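Warehouse Returns Clerk (Part-Time)
Cidomska Household Supply, Uvenley Distribution Center
Reference number: 3863

Cidomska Household Supply invites applications for the position of Returns Clerk at its Uvenley Distribution Center. The clerk records goods sent back by retail customers, checks them against the original order and assigns them to restocking, repair or disposal. The position reports to the Returns Supervisor, Rostam Tehrani.

Applicants must hold a high school diploma or equivalent and have at least two years of experience in stock control, retail or office work. Familiarity with the Curnano inventory system is desirable – training will be provided where needed. The work involves standing for long periods.
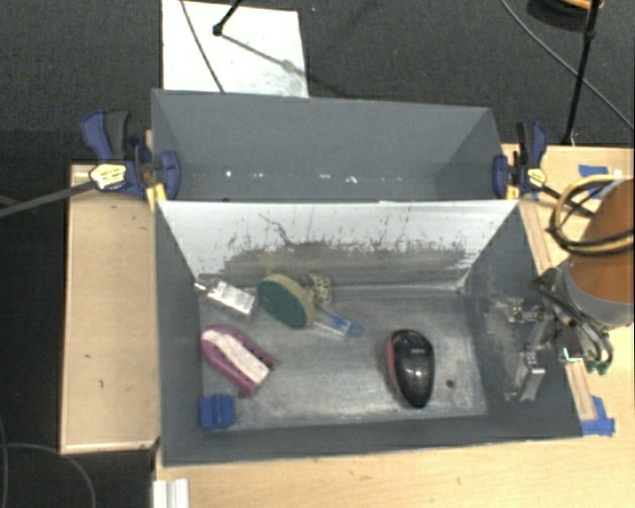

Two-section bin with loose items in the front section.

The appointment is for six months beginning in August, with the possibility of renewal. Shifts start at 6 a.m. and are assigned on a rotating basis, up to 70 hours per month. Parking is available at the Montecinos Road entrance.

Applications should include a resume, a cover letter and the names of two references. Incomplete applications will not be considered. Interviews will be held on a Thursday – selected candidates will be notified of the time by email.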